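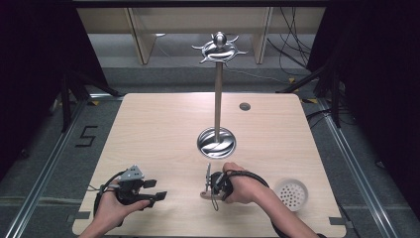
The silver sun on its stand, on the pale table.

Short Reads / Fiction
9 min read

The sun came in the Dusville box, wrapped in a bath towel, and I knew it was Mum's before I'd got the second corner undone. You don't forget a thing like that. It's a ring with spikes curling off it in every direction and a wavy bit cut across the middle, and a little chrome ball sitting on top like a cherry. It used to stand on the sideboard beside the phone, and when I was small I'd talk to my cousins and stare at myself in the base, where all those swirly grooves chopped my face into ribbons.

My brother had written SUN + BITS on the lid in texta. The bits were a strainer cup, two odd candlesticks and a Mets tape measure that wouldn't go back in.

I rang him straight away.

"You said you wanted it," he said.

"I said I wanted the clock!"

"There wasn't a clock."

There was absolutely a clock. We went at that for a while, the two of us, both over fifty and both sulking, and then he had to go and move his car.

So I put the sun on the table. It's a plain pale table with round corners and a hole near one edge for a computer cord, and it came from an office that was closing down (I paid 30 dollars and had to carry it down the stairs with a man who didn't speak to me once). The sun looked ridiculous on it. It was made for dark furniture and doilies and somebody's good sherry. On my table it looked like it was waiting to see the bank manager.

I tried it by the window. I tried it on top of the fridge, where I couldn't reach it, and then in the bathroom for one night, and I can tell you that getting up at three in the morning and meeting a spiky face at eye level is not something I'd do again.

On Monday I took it to Zornden's, down past the railway, because they have a sign saying they buy metalware and curios. The man who looked at it was Arūnas Kütt. I know because it was on his apron, embroidered, with the dots and everything, and I thought, well, someone loves you. He turned the pole slowly in his fingers and tipped the base up to look for a mark.

"Where did she get it?" he said.

I hadn't told him it was my mother's. I suppose they're all somebody's mother's.

"She won it," I said. "In a raffle on the Ivus."

The Ivus was the ferry. She worked in the cafeteria on it for two summers before she was married, buttering bread, and at the end of the second September they had a staff raffle. She had ticket 959. She told us that number so many times that my brother used it for his bike lock. First prize was a radio and she wanted the radio. She got the sun, carried it home on the bus with the spikes poking through the paper, and a man gave her his seat so he wouldn't be stabbed. That was Dad.

I told Arūnas Kütt all of this. I don't know why, there was a woman behind me with a box of spoons.

He listened to the whole lot and set the sun down on his counter, very gently, and gave the ball on top a rub with his thumb.

"I could do forty-nine," he said.

"Forty-nine hundred?"

He had the decency not to laugh. The woman with the spoons didn't.

I said I'd think about it and wrapped it back up in the towel. I had to stand the whole way home, holding it against my coat, and a boy with headphones on looked at the spikes, looked at me, and got up. I was so startled that I sat down without saying thank you. Then I said it far too loudly, at his back, when he was already getting off.

It's on the table again. I've stopped shifting it. In the late afternoon, around five, I sit across from it with my tea and the crossword, and sometimes I give it a clue out loud, the way you would with anybody.

My brother rang last night. He's found the clock. It was in his shed, under the tent, and he wanted to know if I'd swap.

I told him he could keep it.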